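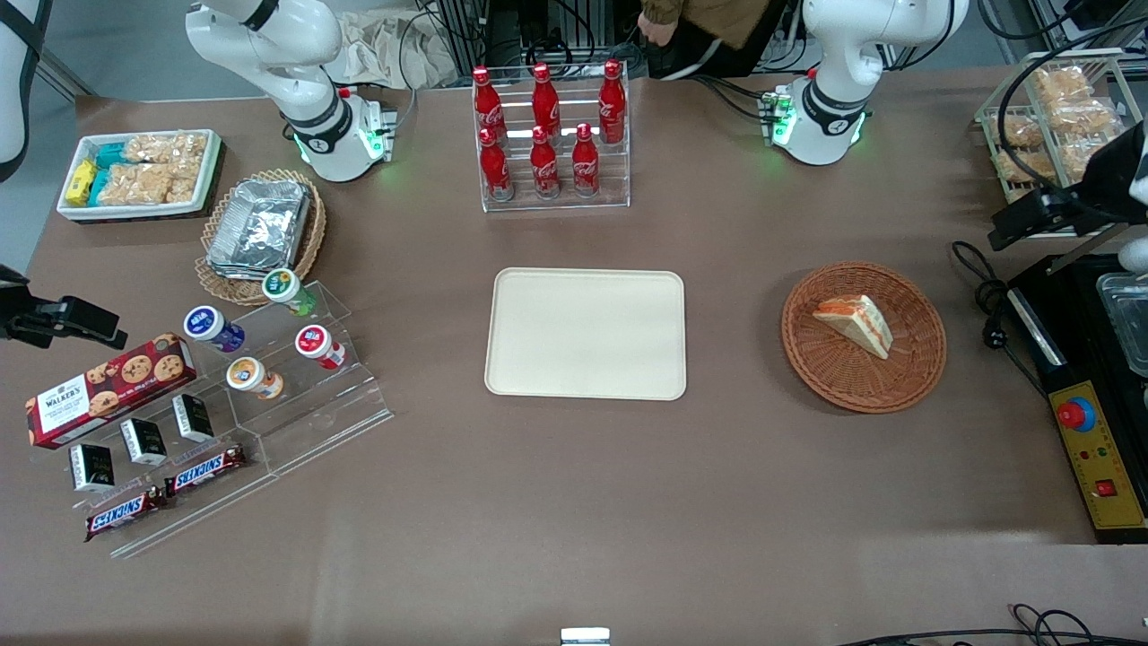
Costel Vukadinović hat in seinem Leben genau einmal gekellnert, drei Abende lang, und spricht nicht gern darüber. Dass ausgerechnet er seit April in der Gemeinschaftswerkstatt Livik an einem Roboter baut, der Imbisse auf ein Tablett legt, hält er für Zufall. Der Apparat heißt Grindeo, hat zwei weiße Arme und bisher keinen einzigen zahlenden Gast. Dafür ist das Angebot ordentlich: rote Colaflaschen auf Acrylstufen, Snickers, eine Schachtel Walkers-Kekse, kleine Trinkjoghurts und im runden Korb ein einzelnes Sandwichdreieck. In der Mitte des Tisches wartet das cremefarbene Tablett. Es wartet viel.

Denn Greifen ist schwer, wenn man kein Kleinkind ist. Eine Flasche hat immerhin den Anstand, rund zu sein. Ein Schokoriegel lässt sich schon zweimal bitten. Eine Tüte mit Knabberzeug dagegen ist jedes Mal ein anderer Gegenstand, und das Sandwich verzeiht überhaupt nichts. »Beim ersten Versuch hatten wir Aufstrich im Gelenk«, sagt Doina Zupan, die den größten Teil der Steuerung geschrieben hat. Die Reinigung dauerte länger als das Programmieren.

2.929 Griffversuche stehen inzwischen im Protokoll, mehr als 2.000 davon mit dem Vermerk »fast«. Was »fast« bedeutet, legt jeder etwas anders aus. Bei Rok Kolev zählt es schon, wenn der Arm in die richtige Richtung fährt. Zupan verlangt Berührung.

Gearbeitet wird abends ab 7, wenn die Tischler weg sind und die Absaugung schweigt. Kolev zieht dann Kabel, Vukadinović rückt Körbe zurecht, und irgendwer fragt, ob man die Kekse essen darf. Man darf nicht. Mireille Salameh kauft ein und führt Buch – nach dem Verschwinden von 12 Riegeln in einer Woche, das nie aufgeklärt wurde.

Im Herbst soll Grindeo beim Nachbarschaftsfest in Sakbridge eine Bestellung am Stück servieren: Getränk, Riegel, Sandwich. Vukadinović übt bis dahin weiter mit dem linken Arm, dem er mehr zutraut. Zupan schreibt die Greifroutine für die Tüten neu, zum dritten Mal. Den Joghurt haben sie vorerst von der Karte genommen.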